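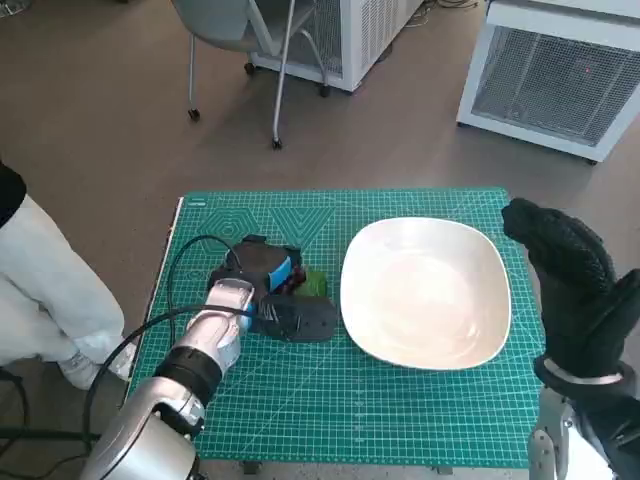
Department of Food and Table Studies, Jinbridge

3.2 The plate and the mat

Table-setting studies often claim that a gridded surface makes people place food more neatly. We doubt it. The Skimcombe survey, which is usually cited for this, drew on 300 settings, of which 233 were scored by one rater, and Beneš later failed to find the effect in a smaller set. We used a green cutting mat with a white grid and a pale, rounded-square plate with a low raised rim (Figure 4). The lines give a reader something to measure against. Whether they guide whoever lays the table is another matter.
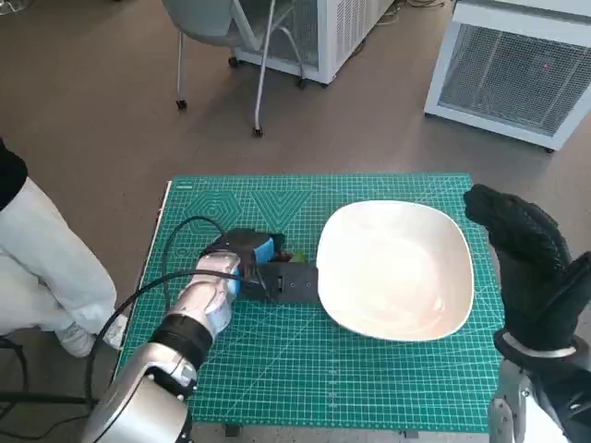 The shape of the plate may matter more. A square outline can be lined up with a grid and a round one cannot, yet the Cidum scoring sheet treats both alike. A plate set slightly askew loses marks on it, though few diners would notice - or care.

Grapes raise a further problem. A bunch has no clear front, and its stem may point anywhere. Scores for fruit therefore say little about tidiness, and we left them out of the totals.

Figure 4. Red grapes over the shallow white dish, with the gridded mat beneath.

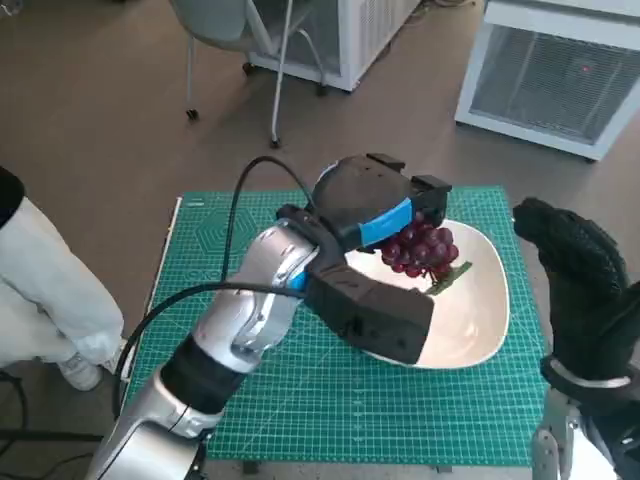 3.3 Scoring by eye

Two raters worked apart, each with the same 12 questions. Their agreement was modest.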